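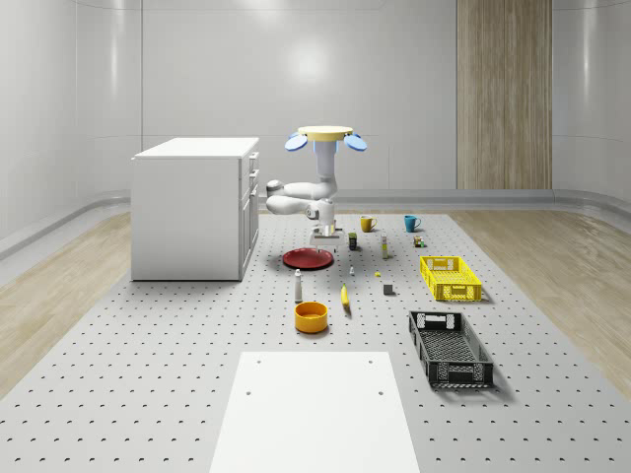 Carolina Frade thinks the Fomeveck foam will cure any echo, and the brochure agrees with her.

June, after lunch. Clap test, 500 Hz band, 13 tiles up. Decay same as bare wall, near enough. Lilla heard a difference – I didn't.

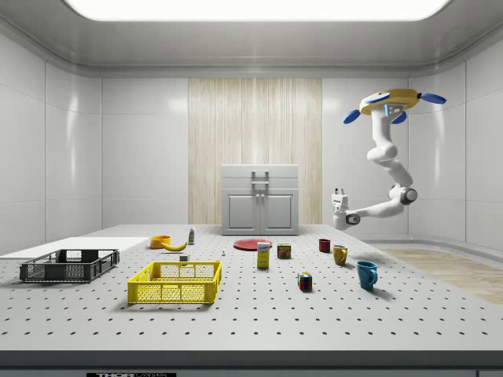 Wood strip on the back wall, white tiles either side.

Thin foam does little down low, whatever Navis prints on the box. Repeat at 234 Hz before ordering 40 more. And try it against something hard – smooth, glossy wall panels like these would be a fairer test than our curtained office.

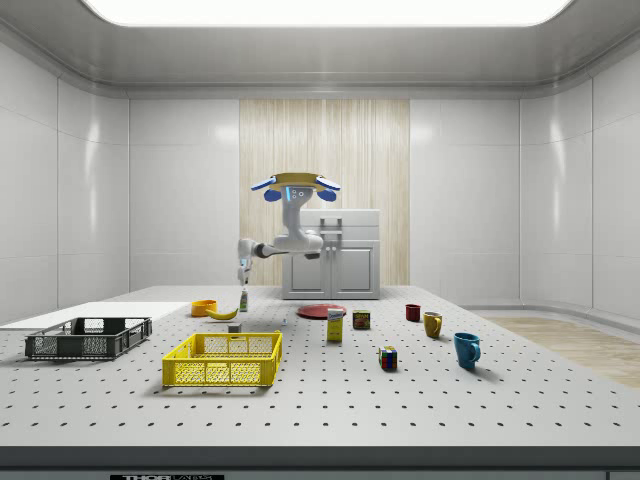 Decay times still need a second reader. I don't trust my stopwatch thumb, or Lilla's. If foam is all we get, I'd sooner hang it off glossy panels like those than glue it to plaster. Ask Szénási for the raw curves.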